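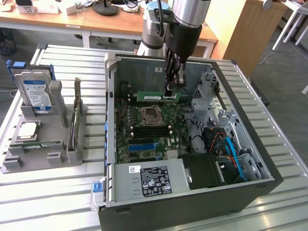 kalow_bench wrote:
I'd still record these by remote control. If you push the arm around by hand, your own hand ends up in half the camera views, and the policy learns to expect it.

Skemard wrote:
Depends on the task. For RAM I went back to hand guiding. With the remote I can't feel when the module is lined up with the slot, so I hover and wiggle, and all of that goes into the data. My hand-guided runs are shorter and cleaner.

kalow_bench wrote:
Cleaner to watch, maybe. The force readings are useless while you're holding the wrist.

Skemard wrote:
I don't train on force. Joint positions and gripper only.

zanetti658 wrote:
You can do both. Guide it by hand once, then play the motion back with nobody touching the arm and record the playback. It takes twice as long but the video has no hands in it.

kalow_bench wrote:
Playback only works if the case hasn't moved. Ours shifts a little on the table every time a module gets pressed in.

zanetti658 wrote:
Clamp it.

Bremow wrote:
How many demos are you all using for one module? I have 400 by remote and it still goes in crooked.

Skemard wrote:
I was at 500 before it was any good. Look through yours for the ones where you missed the slot and backed out. I keep those if the second try was smooth and drop the rest.

kalow_bench wrote:
I keep all of them. It has to learn how to recover from somewhere.

Bremow wrote:
Mine are mostly wiggling, so I'll sort them first. Does anyone record taking the module out as a separate task?

Skemard wrote:
Yes, separate. Open the latches before you start recording.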